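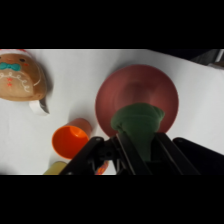
Is the Prevamness kit worth it if all you want is table clearing, one reply asked last night, and does the wrist cam do anything or is it just for show. Fair. Thread.

Kit = arm mount, two finger gripper, wrist camera, license for the Bozsik software. Arm not included. Read that twice, I didn't.

Setup took me 2 evenings. The first one was all cable. The printed guide still shows the old connector, so go by the PDF on the Revommont site.

Gripper first. Parallel fingers, black, lots of little links and rods. Soft stuff is where it shines. Cloth, floppy things, anything you can pinch. Can see the green fabric between the fingers in the pic.

Cups are harder. Upright, no problem. Lying on its side like the orange one, it wants to come in from the wrong angle and you have to nudge the approach by hand. Bozsik has a setting for this, burried under "grasp prefs".

Mugs with handles: mixed. My gingerbread mug is a fat round thing and I keep the speed way down for it. Do not run defaults near ceramic.

Plates, forget it for now. Rim grasp is on the roadmap for March. We'll see.

Camera: yes it matters. Sits at the wrist looking down past the fingers, so the gripper takes up a big chunk of the bottom of your view. Annoying for maybe a day then you stop noticing.

Software logs everything. I'm at 2,522 grasps. Export is slow, it hung on me at 500 so now I pull them in smaller batches.

Compared to the Orer kit: Orer closes faster, has way worse support. Prevamness answered my ticket in 10 minutes. On a weekend.

So, worth it? For soft items and upright cups yes. For a full dinner table no, wait for the March update. Will post agian when I've got it installed.

Oh and buy spare finger pads. They sell them seperately, of course.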